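In Praise of the Big White Table

I have shared plenty of desks in my life, and I still say a big white table beats them all, because people end up standing at it together.

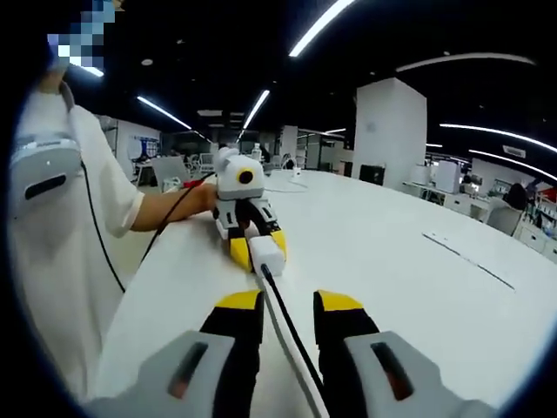
A white block, a cable and plenty of elbow room.

Give me those rounded sides, too! You can come at the work from wherever you like, and a small dark thing set down on white is so easy to find again.

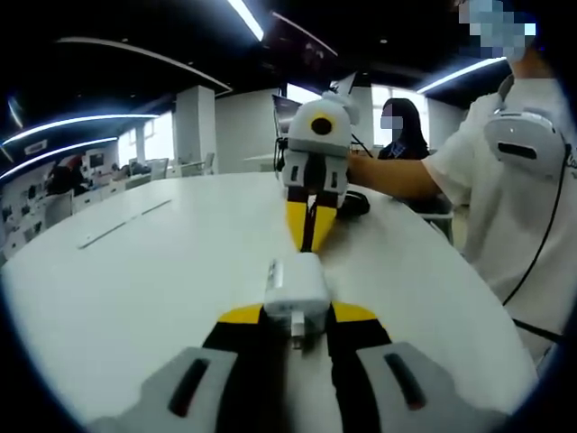 Across the table from each other.

And please, friends, coil your cables. I have lost whole July afternoons to knots.

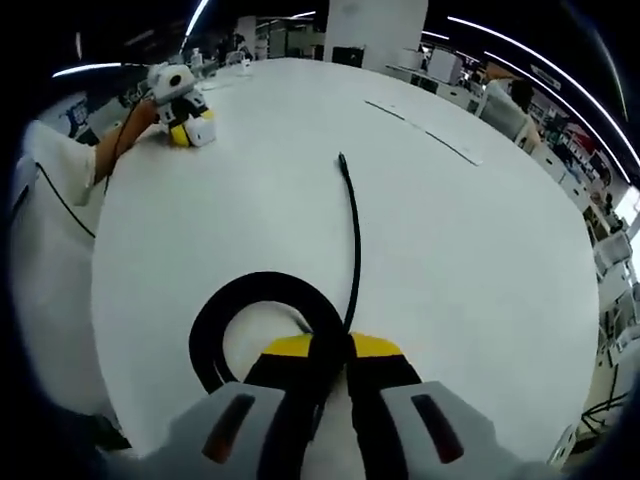 Black cable in a wide coil, one end free.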